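Notice to the Residents of Dondotville

Following the hearing in April, the Office of Small Belongings considered the matter of one bottle, claimed by both Catherine MacBrayne and the household of Krishnan. Neither party could produce a receipt. The Office accordingly directed that the bottle be stood upright on the table in the hearing room, and that it remain there until a rightful owner was named.

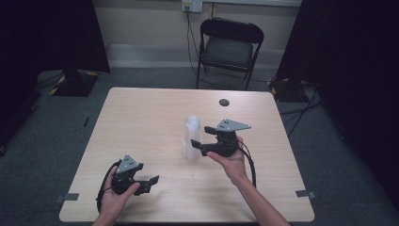 The parties were each granted two minutes to speak. Mrs MacBrayne stated that her late sister had kept vinegar in it. Mr Krishnan stated that his father had watered seedlings from it, and described the seedlings at length. The Office found both accounts sincere.

It is therefore ordered that the bottle shall reside with each household for four months in turn, beginning with Mrs MacBrayne, and that it shall be handed over rinsed. Appeals should be made in writing.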